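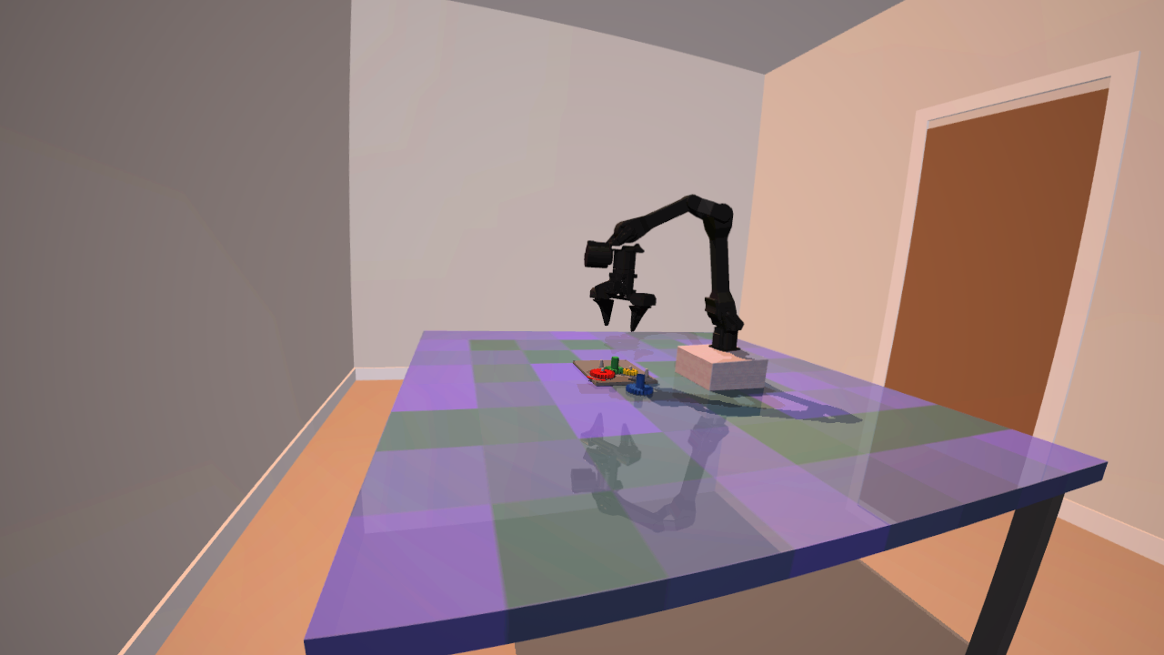 What is a cover reveal for?

It gives readers a first look at a book they can't buy yet, and gives them somewhere to put their name down for it while they still care.

Chapter 6
Covers, Reveals and the Borrowed Audience

Every novel gets a cover sooner or later. Turning its arrival into an event is a newer habit, and one that would have puzzled the people who used to bind books in plain brown cloth and hope for the best. This chapter looks at how small publishers and self-published authors organise a reveal, who does the work, and how to tell afterwards whether it sold anything.

We start with a case. Jundstead is a fantasy novel put out by Makum, a small press with a short list and a shorter marketing budget. The press signed up 43 bloggers for the reveal, which was set for nine o'clock on a Thursday morning in November. Each blogger received the cover file, the blurb, an author biography and a polite request to keep all of it quiet until the hour.

Of the 43, 29 posted on the day. A few more drifted in over the weekend. One posted on the Wednesday, by accident, and apologised at such length that her apology drew more comments than the cover did.

Makum counted 116 comments across the tour and was delighted. Then someone at the press sat down and read them. A large share came from the other bloggers on the tour, telling one another how gorgeous the cover was. They meant it, too. They were also, to a person, going to get the book for free.

This is the central problem of the chapter, and we will call it the borrowed audience. When you appear on someone else's blog you are lent their readers for a morning. Some of those readers will follow you home. Others only came for the giveaway, and will leave once the gift card has been won. Bloggers with the same taste tend to share the same readers, so a tour with dozens of stops may be showing one cover to one modest crowd, over and over, until the crowd begins to feel it has read the book.

The second case goes the other way. Ovex, a thriller, had no tour at all. Its author sent the cover to her own mailing list with a two-line note and a pre-order link — and then went to the dentist. We will compare her orders with Makum's in Section 6.3, where the figures are less tidy than either side would like.

Section 6.1 deals with timing, and with the common mistake of revealing a cover before there is any page to send people to. Section 6.2 covers the media kit, including what to leave out of it. A full sample kit, prepared for the Mahrous series, is printed at the end of the chapter. Read it before you try the exercises, and keep a pencil handy, as the blurb has faults and finding them is your first task.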